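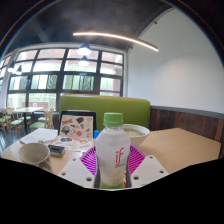

Clernena is a hand-held gripper for recording grasping runs, built in a shared workshop from printed parts and a small amount of bought hardware. This repository holds the part files, the assembly notes and a card for the recordings made with it. The grip is parallel: two ribbed fingers close on the object from either side, each mounted behind a white plate. The magenta fingers closed on the clear bottle with the green cap are the current pattern, and the dark grey contact strips should lie against the lower sides of a bottle in the same way. If only the top of a strip touches, the finger is mounted too high.

## Status

Working, with faults listed below. The part files changed in March; do not mix fingers printed before that with the present plates. The holes do not line up.

## Parts

- `plates/` left and right plate, three holes each, mirrored. Print flat, outer face down.
- `fingers/` ribbed finger. One file does for both sides.
- `strips/` cutting template for the contact strips.
- `handle/` Dovberg handle, version 2. Version 1 is kept for anyone who has already printed it.
- `mount/` camera mount.

Fingers are printed in flexible filament at low speed. The Oravec profile in `slicer/` is the one we use. Other profiles tend to close the slots between the ribs, and a finger with closed slots will not bend round a curved object.

## Assembly

1. Clear the plate holes with a hand drill.
2. Fit the fingers with the ribs parallel to the plate edge.
3. Glue the strips last, with the grip fully closed.
4. Work the trigger over the full travel before fitting the camera. It should return without help.

## Recordings

The set is named Revel and contains 2,456 runs. Of these, 447 use bottles and 197 use bowls or cups. The rest are boxed goods, cutlery and small tools. Runs were made in the workshop and in ordinary rooms, including places to eat, so backgrounds vary and daylight is common. Over 800 runs have a window in view.

Each run has a video file, a width log and a short text label. Width is given in millimetres between the strips. Labels were typed by hand and spelling is not consistent.

## Known faults

- Width drifts after long sessions. Zero the grip between objects.
- Clear plastic gives poor depth. Treat depth on bottles as missing.
- The left strip on the first handle was replaced part way through. `notes/strips.txt` lists the runs affected.
- Exposure hunts when a lamp and a window are both in view.

## Licence

Part files and recordings may be reused with credit. Send corrections as a pull request against `main`, one fault per request.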